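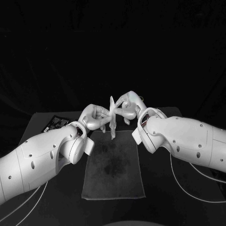 The grey towel on the dark table

FAQ: Small Cloths, Towels and My Folding Table

Do I really need a towel under everything?
I'd say yes! I keep a plain grey one flat on the tabletop and do all my small folding on top of it. Slippery things stay put, and I can find pale bits and pieces against it (my eyes aren't what they were). Any colour darker than your cloths will do.

What size should the towel be?
Whatever you've got. I bought two from Grollwood in October and the smaller one gets all the work, because I can reach every corner of it without standing up.

My cloths come out of the basket in a ball. Where do I start?
Find one corner and hold on to it. Run your other hand along the hem until you hit the next corner, then lay that edge down first. Yurani Mosquera wrote in to say she gives hers a good snap in the air beforehand, and I've been doing it ever since.
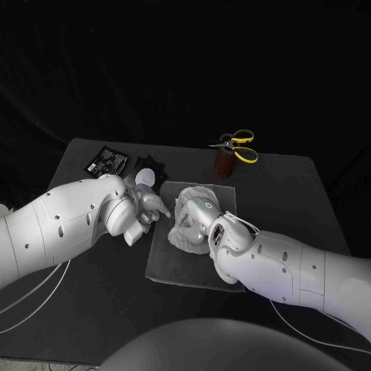

Marras, January 7, 2022

I've added a few more since the holidays, as the inbox filled up again.

Can I leave a cloth crumpled on the towel and come back to it?
Sure, I do it all the time. White cotton forgives nearly everything. Linen doesn't, so fold that one before you put the kettle on.

Thirds or halves?
Halves for face cloths, thirds for tea towels. Vidar Løken and I have been disagreeing over this by email for ages and neither of us is budging!

Do you iron first?
Only napkins, and only if company's coming. I flatten the rest with my palm, working from the middle out to the edges.

How do I stop the grey towel shedding lint on white things?
Wash it on its own a couple of times before you use it, and skip the fabric softener. A lint roller gets the rest.

Can I send you a question?
Please do, the contact form is at the bottom of the page. I'm slow in winter but I read them all.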